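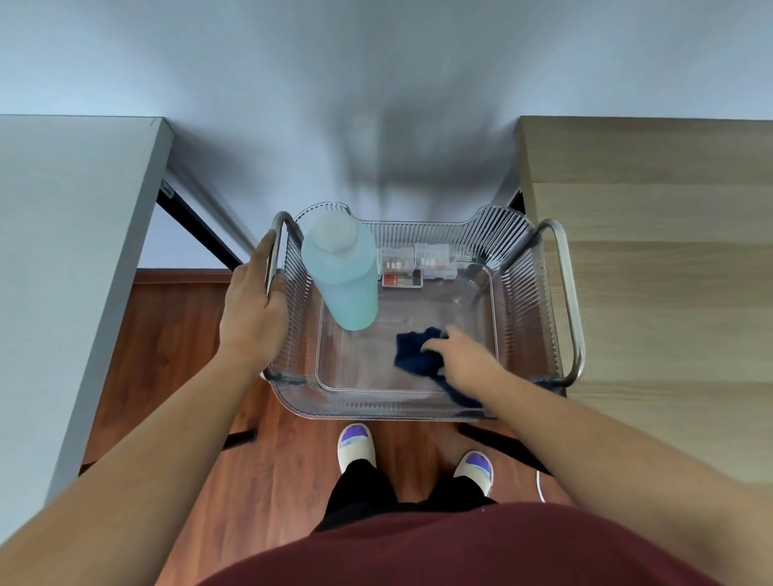 Cloudy film on clear plastic bins after wiping

Asked in Cleaning and Storage, 3 answers

I have clear plastic storage bins, the ribbed kind. After I wipe them with dish soap and water they dry with a gray haze, mostly on the bottom and between the ribs. Tap water hardness is 134 ppm. Is this scratching or residue, and what removes it?

3 answers

Nikau Ngata
Probably residue. To check, put one drop of white vinegar on the haze, wait five minutes and wipe. If the spot is clear once dry, it was mineral or soap film. If it looks clear while wet and goes cloudy again when dry, the surface is scratched and no cleaner will fix it.

For film:
Mix one part white vinegar with four parts water.
Wipe with a damp microfiber cloth, along the ribs.
Rinse with plain water.
Dry right away with a second cloth.
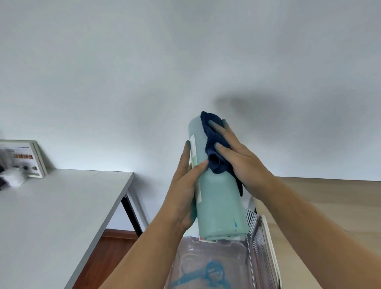
Wash the cloths without fabric softener. Softener coats the fibers and leaves streaks of its own. Mine go in at 40 C with half the usual detergent.

Do not use acetone on any clear plastic unless you know what it is made of. Polystyrene will dissolve and polycarbonate will craze.

waaka704
Use less soap. A few drops per bucket. I had the same thing with Buro drawer trays and it was just too much soap.

Guest
dishwasher, top rack. worked for mine

Comment from Nikau Ngata: Check for a dishwasher mark first. Some of these bins warp on a hot cycle.

Viewed 1,420 times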